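**Klinhom two-slot toaster, bought in March**

I've had the Klinhom for long enough now to say something useful. It replaced a Skanov that burned one side of everything and finally stopped popping up at all.

The dial goes from 1 to 9. Store-bought white bread is done at 4. Rye needs 6, and frozen waffles need 6 plus a second short push. Anything past 7 is charcoal. The second round always comes out darker than the first, so I turn it down one notch if I'm making toast for more than one person.

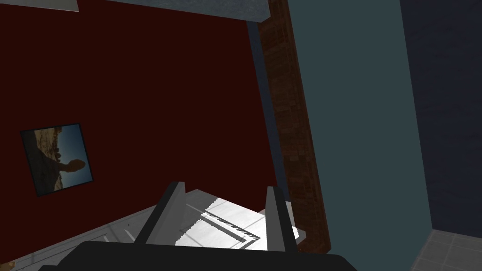
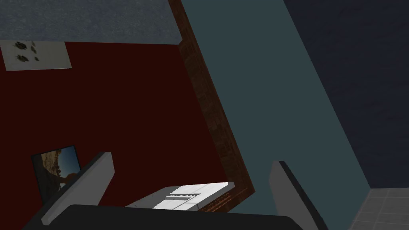 The slots are wide enough for a halved bagel but not for thick slices off a round loaf. Those get stuck, and you have to unplug it and work them out with a wooden spoon. The cord is short. If your outlet is at the far end of the counter, measure first.

Cleaning is easy. The crumb tray slides out from the back and holds 2 weeks of crumbs in our house. The outside shows fingerprints, and the lever feels a little loose — it did on the first day too, and it hasn't gotten worse.

Sota Sugawara has the Durnside, which costs more and has a lift for small pieces. I tried it at his place. The toast was no better, though getting an English muffin out was a lot easier.

I'd buy the Klinhom again at the sale price. At full price I'd look at the Durnside.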